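The Trouble With Tasting Notes

I bought a bottle of gin last October because the label promised "a walk through wet bracken at dawn." I have walked through wet bracken at dawn. It soaked my socks. The gin, made by Skusholm, tasted like gin, and I was relieved.

My complaint isn't with Skusholm, who make a decent bottle at a fair price. It's with whoever decided that a drink can't be sold online until it has been compared to a saddle, a library and somebody's grandmother's pantry. I shop for liquor on websites like everyone else now, and the Biswas store alone lists 3,016 bottles. I read up to 800 of those descriptions over the winter, which says more about my winter than I'd like, and I could tell you what 4 of them taste like.

The brandy from Zokar is "brooding." The amaro from Nudis is "playful yet wise," a phrase I'd hesitate to use about a person. Neither page mentions whether the stuff is sweet. You have to buy it to find out, and I suppose that may be the business model.

My friend Hemant Pant, who ran a bar for years, used to describe everything on his shelf with 2 words at most. Sweet, strong. Bitter, cheap. "Tastes green" was as poetic as he got, and he sold a lot of Chartreuse that way. People came back knowing what they had liked.

Imtiaz Jayawardena takes the other side. He writes this copy for a living, and he says no one clicks on "sweet, strong." He says a bottle on a screen has no smell, so the words have to do the smelling. 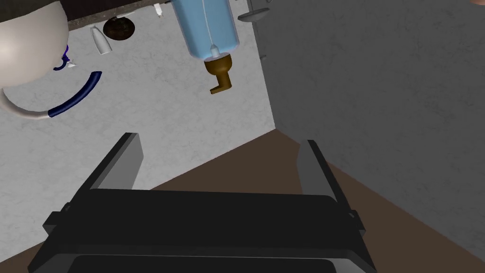 I'll grant him that much. But a word like "marzipan" does the smelling very well, and so does "orange peel." "The hush before a thunderstorm" leaves my nose with nothing to work on. I have also never met a drinker who finished a glass and asked for another hush.

So give me the sugar, the proof and one food I've eaten before. Tell me if it wants ice. If there's room left over, put in the bracken — I'll read it after I've poured one, when I'm in a better mood and more likely to agree.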